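Search this site
Type and press enter

Keeping company papers in order at home

May 2, 2018
By the Home Office Desk

If you run a small limited company from a spare room, the paperwork gets mixed up with the gas bill and the school letters. Most late filings start that way. A few household habits will sort it out.

Give the company its own box file. Write the full registered name on the spine, exactly as it appears on the certificate. "Anberg" and "Anberg Trading" may be two different companies, and the bank will treat them as such.

Keep the certificate of incorporation, the articles and the share certificates in a plastic wallet at the front. Those three hardly ever change. Behind them go the minutes, newest on top, then the yearly accounts.

Do not punch holes in anything signed. Use wallets, and never sticky tape, which yellows and lifts the ink. Rusty staples can be eased out with a blunt butter knife. Slide it under the flat side and press down gently. 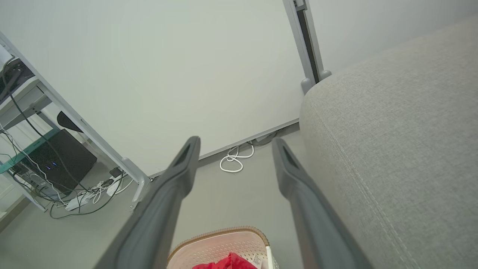

Post for the company should be opened on the day it comes. Write the date received in pencil in the top right corner. Anything with a deadline goes on the kitchen calendar 16 days early, which leaves time to find a missing figure or chase a signature.

When a director joins or leaves, make a single sheet with the name, the date and the post held, and file it with the minutes. Do it that evening. Trying to work out dates from old emails is a miserable job, and I once spent most of August on it for a small firm called Vondelon.

Till receipts fade, especially near a radiator or on a sunny sill. Photocopy them once a month and clip the copy to the original. A shoebox holds around 100 receipts before it becomes a nuisance to search.

Keep the box file off the floor and away from outside walls. If papers do get damp, lay them singly between sheets of kitchen roll under a heavy book and change the roll morning and night. A hairdryer will cockle the page.

Set aside 15 minutes at the end of each month to empty the tray. Old drafts with bank details on them should be shredded.

Comments

inkpot
Pencil date is a good tip. I used biro and wrote over a reference number.

Tarnovia
Does the butter knife work on those very small staples?

marrowfat
@Tarnovia Yes, but a nail file is easier.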